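Right, thread time. I've spent most of November with a spreadsheet open and I now have opinions about buying robot arms on a budget. Get a brew, this is a long one.

For anyone new: I run the equipment side of a small outfit in Urdale. We're working on a snack counter, two arms, one table, customer picks something and the arms put it on a tray. My job is mostly the money and the parcels.

First lesson, and I wish I'd had it tattooed on me in the spring: the arms are the easy line in the budget. You get a quote, you gasp, you get a second quote, you gasp a bit less. Done. Everything else dribbles out of your account for months.

Our split ended up with the arms and grippers as one order through a reseller called Sedix, and then everything else as 167 separate lines. One hundred and sixty-seven! I've got cable ties on there. I've got brown paper on there. Twice.

Someone asked last time whether to buy or lease. We leased the first arm for a bit before committing to a pair, and I'd do that again in a heartbeat. It costs more on paper, but you find out what you really need before you've signed for the wrong reach.

Reach, by the way! Measure your table, then measure it again with somebody stretching an arm across it and pretending to be a robot. We did this with a broom handle. The first layout had a shelf neither arm could get to, and that came up BEFORE we bought the shelf, so the broom handle has paid for itself.

Two arms or one? Everybody's question. One arm does most jobs if you're patient. We went for two because customers hate waiting and because trays are awkward to move with one gripper. It isn't double the cost though, it's a bit under, as you share the frame, the computer and the wiring.

Grippers. We started with a wishlist of three kinds and cut it back to plain two-fingered ones. You can always add a fancy one later. You can't easily send back a fancy one that's been sat in a drawer since summer (ask me how I know, or look at row 41).

Now the bit nobody costs properly, the STUFF. I mean the things the arms are meant to handle, and whatever holds those things up. This is how the table is laid out at the moment:
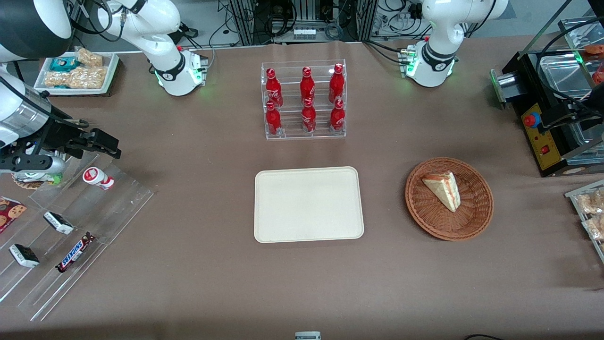
6 min read

Six bottles of Coke in a clear two-tier rack at the back, an empty cream tray in the middle waiting for an order, a slice of cake in a wicker basket, and then chocolate, ice cream bars and a little yogurt drink on the stepped shelf on the left. Every last one of those is a budget line.

The clear shelves were my biggest surprise. I'd pencilled in next to nothing for "display bits" and then found that decent acrylic isn't cheap, and you want the good stuff because it gets bumped. Price it early. And order one more than your drawing says, because you will want one more than your drawing says.

Also think about shapes when you buy your stock. A bottle with a narrow neck and a triangle of cake ask very different things of a gripper. I was all for filling the table with identical boxes as it would've been so easy to order. Got outvoted, and fair enough, a real counter has awkward stuff on it.

Consumables need their own pot of money, kept well away from the hardware. We set ours at 29 quid a week and I top it up from petty cash when we get through more wrappers than planned. Put it in the hardware pot and one day you'll be asking for sign-off on a Snickers.

The frame behind the table is aluminium, and I want to say a word for it. You buy it in lengths, you bolt it together, you change your mind, you unbolt it. I looked at having something welded by a local place and the quote was lovely, but then that's it, that's your frame forever. We've moved ours so many times already.

Cables though. Oh, cables. If you take one thing from this thread, take a number for cables and then add to it until it hurts. Power, network, spare ones, longer ones because the first ones didn't reach, little connectors that come in bags of fifty when you need four. Ours came to 328 pounds and I had budgeted a hundred.

And buy a label maker at the same time. Sounds like fussing, I know. We didn't, and then we spent an entire afternoon tracing one grey lead from one end to the other while the kettle boiled itself dry. Label maker arrived the next morning.

Safety kit gets its own section in my sheet with its own total, and that total doesn't get raided. Stop buttons, barriers, signs, the time to have somebody come and look it all over. When the money gets tight it's so tempting to nibble at that section. Lock the cells. I've literally locked the cells.

Ask every supplier about lead times in writing. Loria (they do our brackets and mounting plates) told me a fortnight and it was a fortnight, bless them, I'd marry that company. Others have told me a fortnight and I've had a birthday in between.

Spares! We keep a spare set of gripper fingers and a couple of fuses on the shelf. I'd love to keep a whole spare wrist and the budget says no. If you're somewhere a repair means posting things abroad, move spares up your list, and find out who pays the postage. It's you. You pay the postage.

Software and support. Read what the yearly fee covers before you fall for the demo. One seller's price looked wonderful until I got to page nine, where you pay again for each arm, and again if you want to ring someone up. Sedix bundle the first year, so there's a lump in next year's forecast with a sad face next to it.

Do get a training day thrown in if you can. I just asked! I said "could you throw in a training day" in the last email before signing and they said yes. Felt like a proper negotiator, walked round the office twice.

Contingency. We held back 3000 pounds and I had to defend it in every single meeting, because money sitting there doing nothing makes people itchy. It's now nearly all gone, on shelves and cables and one customs bill, and I am so glad I dug my heels in.

A few of you asked about second-hand arms. We looked at a pair from a firm called Yalçınkaya, who were clearing out a workshop. Nice people, good price, looked after. What put me off was that the controllers were an older sort and I couldn't get a straight answer on parts. If you've got someone handy on your team, don't rule it out. We've got me.

Don't forget the room either. Extra sockets, a table that doesn't wobble, somewhere to put boxes while you unpack other boxes. Our electrician's bill was bigger than the table and the brown paper put together, and I'd left it off the first draft altogether. Just hadn't thought of it.

For next year I'm planning it in three chunks. Must-haves in spring (support renewal, more shelving), nice-to-haves by summer if the grant lands, and a "dream on" tab for everything the others shout across the room while I'm typing. The dream on tab currently includes a second table and a coffee machine. The coffee machine isn't for the robots.

Couple of replies to things in my inbox: yes, I'll share the blank version of the spreadsheet, give me a few days to strip our prices out. No, I can't tell you what we paid for the arms, it's in the contract. And yes, the cake gets replaced, it's on the consumables line, row 88.

If you're budgeting for your own set-up and you've found a good source of stepped clear shelving in the UK, please please message me, I've got one more to buy and the place we used has just put its delivery charge up.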